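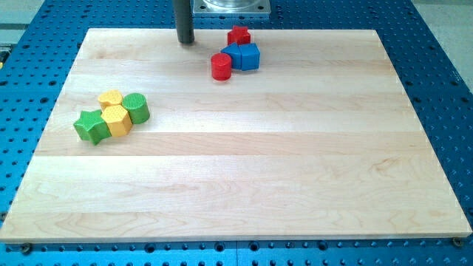

No. 422, p. 5

Stitch-along site Fluvus moves its challenges behind a fee

Fluvus, the craft challenge site that has run free monthly link-ups for card makers, quilters and paper crafters, will start charging for them in November. Members will pay $40 a year to enter. Looking at the galleries will stay free, at least for now, and the announcement does use the words "for now."

The company says the money will pay for better prizes, faster pages and "a richer creative journey." It does not say what the prizes are. The page that lists past winners has not been updated since spring, and two of the sponsors named on it no longer sell craft supplies at all.

Fluvus claims about 2,000 active members. What counts as active is harder to pin down. A spokesperson said by email that the figure covers anyone who has "engaged with a challenge," and when we asked if that meant posting a finished project or just clicking on one, we got a link to the same announcement.

The change came shortly after Fluvus was bought by Zollumero, which also owns the pattern shop Fumutero. Anyone who remembers Fumutero before the sale will remember that its free pattern library was going to stay free too. It now holds a handful of bookmarks and one potholder.

Albertina Quintela has hosted the site's color-swap challenge from her home in Carvalho for six years. Hosts are not paid. They pick the theme, write the post, answer questions and leave a comment on every entry. Under the new plan they still won't be paid, though they will get their own membership at half price.

"I read that part twice," Quintela said. "I would be paying them twenty dollars so that I can do the work."

She has not decided whether to stay. Some of her regulars have asked her to move the swap to her own blog, and she has put up a sign-up page there to see who would come along. She said she worries more about the old posts. Years of entries, with tutorials and long comment threads under them, sit on the Fluvus servers, and there is no export button. The company told her one is "on the roadmap." Hosts were told the same thing last year about a search box that works, and they are still waiting for it.

Not everyone is against the fee. A few longtime members wrote under the announcement that forty dollars is less than they spend on ink in a month, and that a charge might keep out the people who post a shop link and never come back. Maybe so. The shops can afford forty dollars more easily than a teenager with a glue stick can, and the new rules don't mention shop links anywhere - we looked.

Members who sign up early will receive a badge for their profile and a "surprise download." Refunds are offered only before a first entry is posted. The terms also give Zollumero the right to use photos of entered projects in its own advertising, a line that was not in the old rules and is not mentioned in the announcement either. Asked about it, the spokesperson said the wording was standard.

The October challenges are still free to enter.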